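Chapter 5
Friction: The Force That Holds Your Day Together

Try to imagine one morning without friction. Your socks won't stay up, your toothbrush shoots out of your hand, and the front door is a real puzzle, because your shoes just spin on the mat! We tend to think of friction as a nuisance – something that wears out brakes and wastes fuel – but we would be lost without it, and it's one of my favorite topics in this whole book.

Start with something easy. Pick up your phone and hold it upright between two fingertips. Gravity pulls it down, and the only thing pulling up is friction where your skin meets the case. Squeeze harder and the largest possible friction force grows too. Now think of a full shopping basket, with rolls and jars leaning on one another and on the sides.

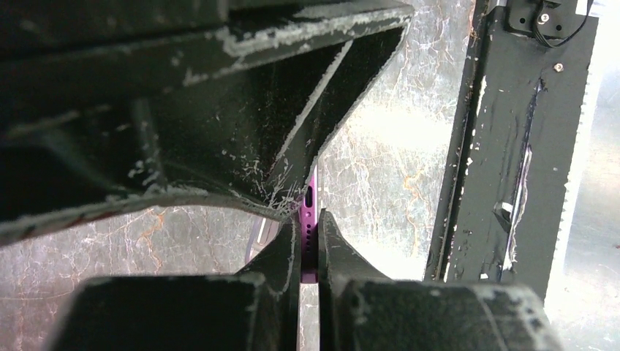
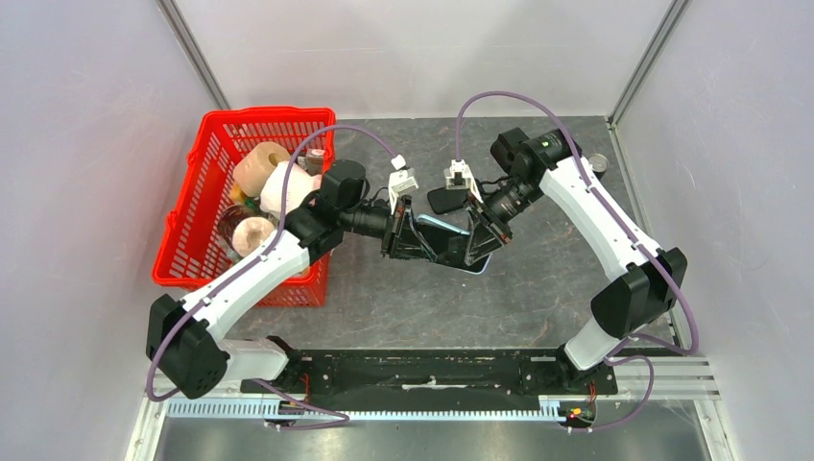

Ryota Hosoda puts it another way: friction is lazy, and only pushes back as hard as it has to. Keep his words in mind when you reach the Rilbridge ramp problem on page 332, where a crate sits still on a slope and the friction on it is well below its limit.

In Section 5.1 we'll drag a 37-newton block across a table and plot the pull against time. Watch for the peak just before the block starts to slide. What do you think sets its height?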